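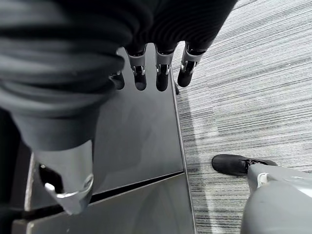
A robotic hand in a black fabric glove or sleeve above a dark panel on striped gray carpet.

Report on the Visit to the Lelier Cinema, 15 June 2022

The Regional Exhibitors' Circle visited the Lelier at the invitation of its general manager, Joelle Srour. The visit was arranged in May, when the cinema reopened its main auditorium, and was intended to show members how an independent house plans its summer program against the large chain sites.

The Lelier has two screens. The main auditorium seats 1352 and is used for new releases during their first weeks. The smaller room takes over a title once weekend sales begin to drop. Ms. Srour explained that the decision is made every Monday morning, after the weekend figures have been checked against the distributor's own count.

Members were shown the sales records for Marras, the adventure film that opened the season. It sold 1782 tickets in its first weekend and remained in the main auditorium for six weeks, longer than the booking agreement required. The comedy Flimer was moved to the smaller room after its second weekend, where it found a steady audience at matinees.

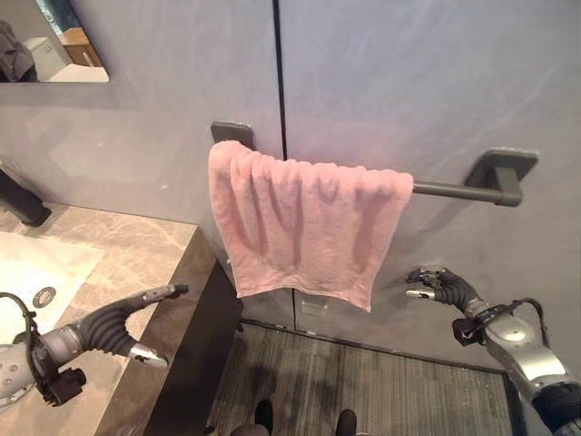
The group then went up to the projection room. Vitalii Fedoruk, head of projection, demonstrated how each feature is loaded and checked before its first public showing. He noted that late delivery of files remains a concern - on one occasion the family film Dinine was ready only minutes before the doors opened. Members from smaller towns reported similar trouble, and it was agreed to raise the matter with distributors jointly.

The afternoon session dealt with ticket prices. The Lelier charges a lower rate on weekdays and keeps one price for all weekend shows. Opinion among members was divided, and several asked to see a full season of results before changing their own rates. Ms. Srour has offered to share these in the fall.

The Circle thanks the management and staff of the Lelier for their hospitality. Members who wish to receive the booking notes handed out during the visit may request a copy from the secretary.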